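**Hundmont's rack-filling kit is out on loan, and I got a morning with it**

So Hundmont is finally letting people try the two-arm bench kit it has been teasing since spring, and I spent most of Thursday over at Berchtold watching one work. Berchtold is the contract testing lab out on the Nerstead road, for anyone who hasn't had the pleasure of hunting for parking there. They signed up for the trial back when it was still a one-page flyer, and they've had the kit on a bench for a little while now.

The short version of the news: Hundmont is renting the thing by the month. You get both arms, two grippers, the camera, a control box and a person who comes to set it up. The price is $900 a month on a six-month deal, and after that you can buy it, send it back or keep renting. I asked what the purchase price was and got a very polite "we're still working that out," so make of that what you will.

What it does is pretty narrow. It picks up capped tubes that are lying loose on the bench and stands them up in a rack. It'll also move tubes from one rack to another, and it can pull one out and hand it across if the left arm can't reach the hole it needs. No uncapping, no pipetting, no labels. I know that sounds like a lot of hardware for a job most of us do while thinking about lunch, but if you've ever had a cooler full of sample tubes dumped in front of you at 4 p.m. you may feel differently!

I got there a bit after nine and Nneka Nwankwo, the lab's operations lead, had it going already. She runs the receiving side, so the loose-tube problem lands on her desk more than anyone's. She told me the plan was to leave the kit on screw-cap tubes for the whole trial and not get fancy with it. "I want to know if it can do one boring thing on a Tuesday when I'm in a meeting," she said, and I wrote that down because it's how I feel about most lab gear.

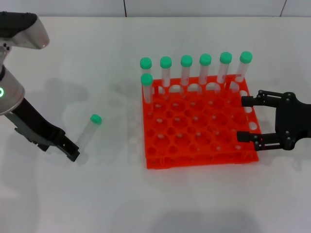 The part I kept watching was the pickup. Standing a tube in a hole is fussy, sure, but getting hold of one that's lying at some odd angle is where I've seen other systems give up and start beeping. Hundmont's arm comes in slow, lines its fingers up with the tube and closes in on the body below the cap. Then it lifts, turns the tube upright and goes looking for an empty spot. When it misses, it backs off and has another go. I saw it miss a few times. I also saw it drop one, which rolled a good long way across the table, and the arm went and got it. I may have cheered a little.

Speed is where I'd pump the brakes. Nneka's log from the day before had it at 53 tubes in an hour, and that was with somebody stopping by to swap racks. A person with decent hands would blow past that before their coffee got cold. Hundmont says an update is coming that lets the arms work at the same time more often — right now they spend a fair amount of the shift waiting on each other — but there's no date on it, and I'm not going to review an update I haven't seen.

Noise is a nonissue. It hums, and there's a little click when the grippers close. We talked over it the whole time without raising our voices.

Setup took Berchtold most of a day, which is longer than the flyer promised. The arms went on the bench fine, but teaching it the rack layout took three tries. You put the rack down, walk the gripper to the corner holes on a tablet, and it works out the rest. If you bump the rack afterward, it's supposed to notice and adjust. Nneka says it handles a nudge okay and sulks if you move the rack more than a couple of inches, at which point you're back on the tablet. The tablet app is ugly but readable, and I didn't need the manual to start a run or stop one.

One thing I'd want sorted before I paid for it: spares. The finger pads wear, and they come in packs of 2 that you order from Hundmont directly. Berchtold's first order took eight days. The service desk was quick on the phone, apparently, but quick on the phone doesn't help much when you're out of pads. I brought this up and was told that Nikcombe, the distributor, will be stocking parts locally by December.

Nikcombe will handle rentals in our area as well. They've got one demo unit going around to labs and schools, and you can ask for a half-day visit where you bring your own tubes and racks. I'd do that before signing anything. The kit comes with settings for the common tube sizes, but if you use something short or oddly shaped you'll want to see it tried. Glass is off the list for now, by the way.

Would I rent it? For a lab like Berchtold, with steady batches of the same tube and people who have better things to do, I think six months is a fair bet. For my old place, where we had four kinds of tube and one bench that everybody fought over, no way. It needs its own stretch of table and it needs you to leave that table alone.

Nneka's trial runs through the end of the rental, and she's promised to share her log with me when it's done, misses and all. I'm going back for another look once the update lands. The Nikcombe demo list is open now, and they told me the next free slots are a few weeks out.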